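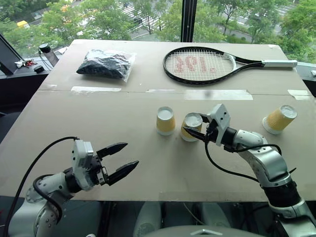

## Three Songs and a Clarinet

I signed up for the open stage at Leiva on a dare from my sister, who then did not come. Slot 14. If you have never had slot 14, picture sitting in a bar for two and a half hours holding a guitar case between your knees like a large nervous dog.

Leiva is a coffee place until six and then a different kind of coffee place, with beer. The sign-up sheet goes out at half past five and is full by twenty to six. Trinidad Medina runs it with a kitchen timer and a look. You get ten minutes, tuning included, and she does mean included. The guy in slot three spent four of his getting into some exotic open tuning and had to drop his second song in the middle of the bridge. He took it well. I would have cried.

My set list, for the record:

- "Arnora," the waltz, which I have been finishing since last September
- the one about the bus
- a cover, in case the first two went badly

The first two went badly. Well, "Arnora" went fine until the second verse, where I sang the third verse, which left me with a choice between singing it again or going back for the second. I went back. The song is about a woman leaving town, so in my version she left, packed, and then thought about leaving. One person clapped in the wrong place and I have decided to love that person.

The bus song was too fast. Everything I play in front of people is too fast. At home it's a stroll and on a stage I'm being chased.

Before the cover a man at the front table leaned over and asked what key it was in. I said G. He said "good" and took a clarinet out of a backpack. This was Lorne Chisholm, who I now know plays with everybody whether or not they have asked. I had not asked. I looked at Trinidad, who looked at the timer.

It was the best three minutes of the night, and I was mostly holding down chords for it. He didn't play over the singing at all, just filled in the ends of the lines, and then when I ran out of words he took a whole chorus and I got to stand there strumming with my eyebrows up. There was real applause. I'm aware of which direction it was pointing.

Other things I liked:

Elsie Goodall did two long murder ballads, unaccompanied, with her hands in her coat pockets. The espresso machine went off during the second drowning and she waited for it, then carried on from the same word.

Domingo Ocampo has a duo called Dorko with a drummer who plays a suitcase. I was ready to be annoyed by the suitcase. The suitcase was great. They have an EP coming out in September, and I bought a sticker, which is now on my guitar case covering the sticker of a band I used to be in.

A shy teenager played one instrumental, said "that's all I have," and went straight out the door. Best stage banter of the evening.

I stayed to the end, partly out of manners and partly because Lorne was telling me about reeds and I couldn't find a gap. He thinks I should cut a verse from the waltz. I said which one, and he said whichever one I keep forgetting. I've been chewing on this for three days. I tried it last night without the second verse and it's shorter, obviously, and she leaves town a lot more convincingly, but I lose the line about the ferry, and the ferry line was the reason I wrote the thing.

So there may be a version with the ferry moved up to verse one. There may also be a version with a clarinet in it, if he answers his email.

Next one is in two weeks. I'm getting there at five to stand by the sheet. If you come, sit near the front, and please keep quiet about the key.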